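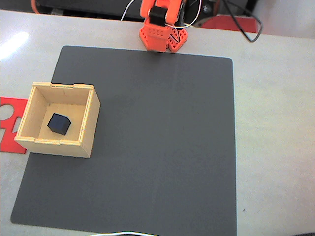 How to Get a Snake Out of Your Garage (Without Losing Your Mind)

Last September I opened my garage door to get the rake and there was a snake stretched out along the back wall like it paid rent. I screamed, I slammed the door, and then I stood in the driveway for a good long while wondering what on earth people do next. I've had three of them in there since, and I'm much calmer now (mostly!), so I'm writing down what works for me.

Before you start

If you live somewhere with venomous snakes and you can't say for certain what you're looking at, stop reading and call a snake remover or your local animal control. Same goes if the snake is big, or cornered, or you've got a bad feeling about it. Everything below is for a harmless snake that has wandered in by mistake.

What you'll need

Closed shoes or boots and long pants
A long-handled broom with soft bristles
A tall trash can with a lid
A flashlight
Your phone, with the number of a snake remover already saved in it

Step 1: Clear everybody out

Dogs first, then kids, then the neighbor who wants to help with a shovel. Most people who get bitten are trying to catch or kill the snake, so the shovel goes back in the shed. Shut the door that leads into the house and stuff a rolled towel along the bottom. I forgot the towel the first time and spent the whole evening checking under the couch.

Step 2: Look, from a distance

Stay at least six feet back and take a picture using the zoom. I send mine to Sheena Mowat, who lives two streets over in Tallton and has kept snakes since she was a kid, and she usually writes back with the name and a smiley face. If you don't have a Sheena, a lot of areas have an online group where people will identify a snake from a photo. Please don't go by head shape! Plenty of harmless snakes flatten their heads when they're scared, and they look very convincing.

Step 3: Give it the exit

Open the big garage door all the way, turn off the lights inside, and leave. Go have a coffee. Two of my three left by themselves this way, and all I did was watch from the porch. Keep an eye on the opening if you can, so you know it went out.

Step 4: The broom and the can

If it's still there after an hour or so and you're sure it's harmless, lay the trash can on its side against the wall, opening toward the snake. Snakes like to follow a wall and they like a dark hole to hide in. From the other side, use the broom to nudge it along, very slowly. Don't pin it and don't sweep it like dust. Once it's in, tip the can upright with the broom handle, put the lid on with the broom too, and carry it by the bottom.

Let it go at the nearest bit of cover, like a hedge or a brush pile. I used to think farther was better, but Eifion Wynne, the remover I called for snake number two (it was behind the freezer and I wasn't having it), told me that a snake dropped miles away often doesn't do well because it doesn't know where anything is.

Step 5: Close up the gaps

Get down on the floor in daytime with the door shut and look for light coming in. My rubber door seal had a chewed corner, and that was the front entrance. I replaced it, packed steel wool around the pipe by the water heater, and moved the birdseed into a metal bin. Birdseed brings mice, and mice bring snakes. I also moved the woodpile off the outside wall, which took me an entire weekend and a lot of complaining.

Skip the mothballs and the sprinkle-on repellent. I tried both, the garage stank for weeks, and snake number three came in right past them.

If you do get bitten

Move away from the snake, take off rings and anything tight, keep still, and call for emergency help if there's any chance at all it was venomous. No cutting, no sucking, no ice, no tourniquet. Don't try to catch the snake to bring along - a photo is fine if you can get one safely. Even a bite from a harmless snake wants washing with soap and water and a call to your doctor about a tetanus shot.

Updated 31/08/2024: added the part about the water heater pipe after Fiona Pringle asked in the comments where else they get in.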